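Notes from the Brisdale garden

Well, May came in dry and it is leaving dry. I tipped out the rain gauge on the shed this morning and got one dead beetle for my trouble. The rain barrel gave up two weeks ago, so I've been dragging the hose down to the beans before breakfast, in my slippers, which my neighbors seem to enjoy!

I did finally put mulch down. I bought 20 bags from the garden place in Mathur (they were on sale, and I have no self-control) and spread them over everything except the squash, where I ran out. The mulched beds still feel cool if you push a finger in. The squash bed is like a dinner plate.
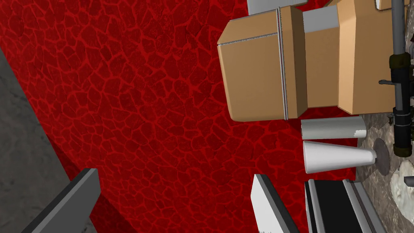

Cracked red ground beside a band of gray. Computer-rendered.

If you have clay like mine, please go slow with the water. I used to blast it for five minutes and watch it all run down the path to the gate. Now I let the hose trickle, go drink my coffee, and come back to move it – much better, and the coffee is hot for once.

The tomatoes are doing fine, by the way. I have 37 plants, and yes, I said last year I would stop at a dozen. Extra seedlings are on the bench by the gate on Rirus Lane, free to anyone who brings back the pots. The peppers are still sulking, so ask me again next month.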